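Research > Amau Cell > Setup and Maintenance

Montri Ruangrit and Yaowalak Suksawat, September
4 min read

3.2 Care of the gripper fingers

The cell has two arms and one white table. Round boards are presented in deep yellow trays, and the fingers must enter between the tray walls without rubbing.
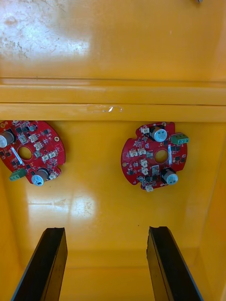 We teach the entry height again after each change of fingers. The finger faces are wiped every 200 cycles and replaced after 800. A worn face lets the board turn in the grasp.

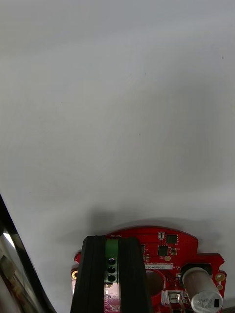
For boards of this type we close on the green terminal block – the capacitors should not carry any load. Closing force is set with a spare board, at the lowest value that holds it.
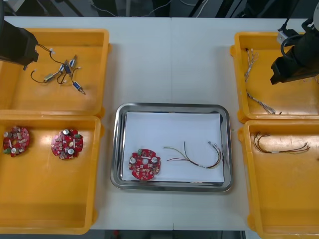 Figure 2. Table layout with yellow supply trays and the steel tray at the center.

After cleaning, the trays are put back in the same positions and both arms are moved slowly over them by hand control. If one tip is off center, only that arm is taught again.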